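Notebook, sim kitchen work
June 2019

Toaster task again. Picking up from the entry where I said I didn't believe the Ulton numbers. I still don't, but I have a better idea of what I don't believe.

The claim, as Fliltex wrote it up for us: train the lever-press policy in the rendered kitchen, shuffle the textures and the lighting, and it no longer matters which kitchen you test in. Their table has 138 successes out of 139 test episodes. I have never had a policy do anything 138 times out of 139, including policies whose whole job was to hold still. So before anybody here spends a week porting it, I wanted to watch it work on our own layout, the one with the green cabinets and the window over the counter.

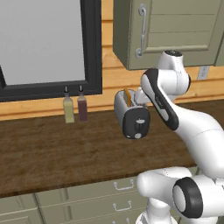
Pirmin Mayrhofer
Simulation and evaluation, Grirkberg lab

First thing I checked was what "success" means in their code. It is a joint-angle test on the lever. If the slider passes its threshold at any step, the episode is marked good and the clock stops. It doesn't ask what the gripper was touching, or whether the toaster was still flat on the counter when it happened. A policy could shove the whole appliance into the plank wall and score the same as one that pressed the lever cleanly. I would call those two different results. The table calls them one.

Second, the toaster body is light. The mass in the asset file looks like a default nobody went back to. With a light body and high friction on the finger pads, any contact near the slots can drag or tip the thing. Contact at the top of the toaster is exactly where this policy likes to go, and the lever is on the front. I asked Helmy (our training stack, for whoever reads this later) to log contact pairs per step so I can separate finger-on-lever from finger-on-body. That logging slows the rollouts down badly. Fine.

Third, the episode limit is 600 steps. That is a lot of time to poke at one small appliance. If you poke long enough near a slider with a generous threshold, some of those pokes will count. I want the success rate as a curve over steps, and I want to see where it flattens. If most of the successes come late, I'm going to read that as luck with a long clock.

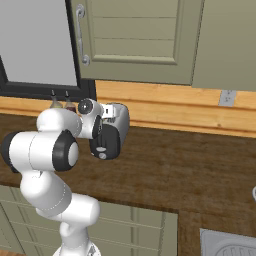 There is also the question of what the policy is looking at. The write-up says it is visual, but the observation dictionary has the toaster pose sitting in it next to the camera images. I masked the pose in the config and the code loaded the checkpoint without complaint, so either the pose was never used or it is being filled in with zeros somewhere. I need to read the wrapper properly. If it was used, then all the talk about textures and lighting is beside the point - of course the wall color doesn't matter to a network that is handed the answer.

To be fair to them: the arm motion is smoother than what we get from our own baseline, and the start poses really are randomized, I checked the seeds. I'm not saying the method is empty. I'm saying the metric can't tell us.

Plan:
- New success test: lever past threshold, finger in contact with lever at that step, base of toaster within tolerance of level.
- Toaster mass set from the kitchen scale, using the old one in the break room.
- Rerun the same seeds, three checkpoints, pose masked and unmasked.
- Same again with the bottles moved next to the toaster. I suspect the fixed layout behind it is doing some of the work.

My guess, written down now so I can't adjust it afterwards: around half of the successes survive the contact test, fewer with the mass fixed. If I'm wrong I will say so in the next entry and port the thing.

Open: ask Fliltex which commit the table came from. The repo has moved since.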